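공용 식탁 상차림과 정리 방식에 관한 조사 보고서

과목: 생활공간디자인 실습
작성: Yến Ngô, Bình Mạc
제출처: 생활환경학과 실습실

1. 조사 배경

본 보고서는 소규모 공용 주방에서 사용하는 가벼운 식기와 소품의 배치 및 정리 방식을 검토한 결과를 정리한 것이다. 대상 공간은 학내 공유 주방 Potlow로, 흰색 상판의 식탁을 식사와 간식, 어린이 동반 모임에 함께 사용하고 있다. 이용자가 바뀔 때마다 식탁 위의 물건이 다른 자리에 놓이고, 다음 이용자가 필요한 식기를 다시 찾아야 하는 문제가 반복되어 왔다. 조사자는 식탁 한 면을 기준으로 물건의 자리를 정하고, 그 자리가 실제 사용 과정에서 유지되는지를 살펴보았다.

2. 조사 대상과 방법

조사는 3월에 실시하였다. 이용자 15명이 참여하였으며, 1인당 20분 동안 상차림과 정리를 각각 한 차례씩 수행하였다. 식탁의 사용 면은 깊이 700mm로 제한하였다. 이는 맞은편에 앉은 사람이 몸을 일으키지 않고 물건에 손을 뻗을 수 있는 범위를 고려하여 정한 값이다.

식기는 접시, 그릇, 컵으로 구성하였고 색은 옅은 계열로 맞추었다. 음식 대신 색이 선명한 작은 소품을 담아 사용하였다. 소품은 오염이 없고 반복 사용이 가능하며, 옅은 색의 식기 위에서 위치를 확인하기 쉽다. 배치도는 Sketora로 작성하여 참여자에게 사전에 배부하였다.
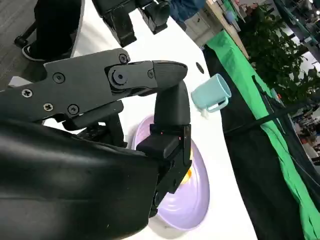 그림 1. 연보라색 접시와 손잡이가 달린 하늘색 컵의 배치

컵은 접시와 떨어진 위치에 두는 것을 원칙으로 하였다. 예비 조사에서는 컵을 접시에 붙여 놓을 경우 접시를 옮기는 과정에서 컵이 함께 밀리는 일이 있었다. 컵 손잡이의 방향은 별도로 지정하지 않았다. 참여자마다 주로 쓰는 손이 다르고, 방향을 지정한 예비 조사에서 오히려 손잡이를 다시 돌려 놓는 동작이 늘었기 때문이다.

3. 상차림 과정의 관찰

참여자 대부분은 넓은 식기를 먼저 놓고 소품을 나중에 담았다. 컵을 가장 먼저 놓은 참여자도 있었으나, 이 경우 접시를 놓을 자리를 확보하기 위하여 컵을 다시 옮기는 일이 잦았다. 배치도를 식탁 옆에 세워 둔 조건과 눕혀 둔 조건 사이에는 뚜렷한 차이가 확인되지 않았다.

소품의 형태는 작업 순서에 영향을 주었다. 주황색 호박 모형은 높이보다 폭이 넓고 표면에 깊은 세로 골이 있다. 참여자들은 골을 따라 손가락을 대고 위쪽에서 집는 방법을 선호하였다.
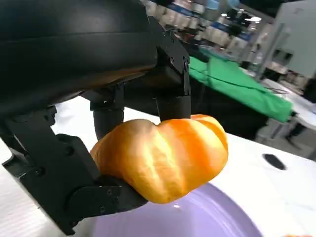

반면 표면이 매끄러운 소품은 옆면을 감싸 쥐는 경우가 많았으며, 내려놓은 뒤 위치를 한 번 더 고치는 동작이 뒤따랐다. 면담에서는 소품을 접시 중앙에 놓아야 하는지 묻는 의견이 여러 차례 나왔다. 배치도에 식기의 자리만 표시하고 내용물의 자리는 표시하지 않은 점이 원인으로 판단된다. 후속 조사에서는 이를 보완할 필요가 있다.

4. 정리 과정의 관찰

정리 단계에서는 소품을 먼저 꺼낸 뒤 식기를 포개는 방식과, 소품을 한 그릇에 모은 뒤 나머지 식기를 포개는 방식이 나타났다. 전자는 식기를 바로 보관할 수 있으나 소품을 둘 자리가 따로 필요하다. 후자는 식탁 위의 여유 공간이 넓어지지만, 마지막에 남은 그릇을 그대로 두고 정리를 끝내는 사례가 발생하였다.

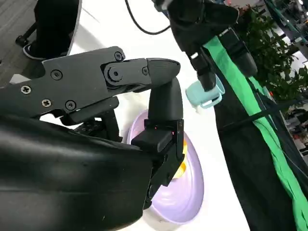
테두리가 넓은 그릇은 가장자리를 잡아 옮기기에 편리하다는 평가를 받았다. 다만 보관장인 Orka 선반에 넣을 때에는 테두리끼리 맞닿아 한 칸에 들어가는 수량이 줄어든다는 지적이 있었다. 선반 한 칸에는 5개까지만 포개어 넣도록 하였고, 이 기준은 조사 기간 동안 대체로 지켜졌다.

5. 개선안

첫째, 배치도에 식기의 외곽선과 함께 내용물을 놓을 자리를 표시한다. 둘째, 소품을 모으는 전용 그릇을 한 개 지정하고 선반에서도 같은 자리에 보관한다. 접시와 그릇의 색이 비슷하여 멀리서 구분하기 어렵다는 의견에 대해서는, 선반 앞면에 식기 형태를 그린 표지를 부착하는 방안을 제안한다.

6. 한계

참여자가 모두 학내 이용자여서 어린이가 직접 상을 차리는 상황은 다루지 못하였다. 음식이 담긴 식기의 무게와 설거지 동선 역시 조사 범위에 포함되지 않았다. 이 부분은 다음 학기 실습에서 Yến Ngô가 배치도를, Bình Mạc이 보관장 표지를 맡아 추가로 검토할 예정이다.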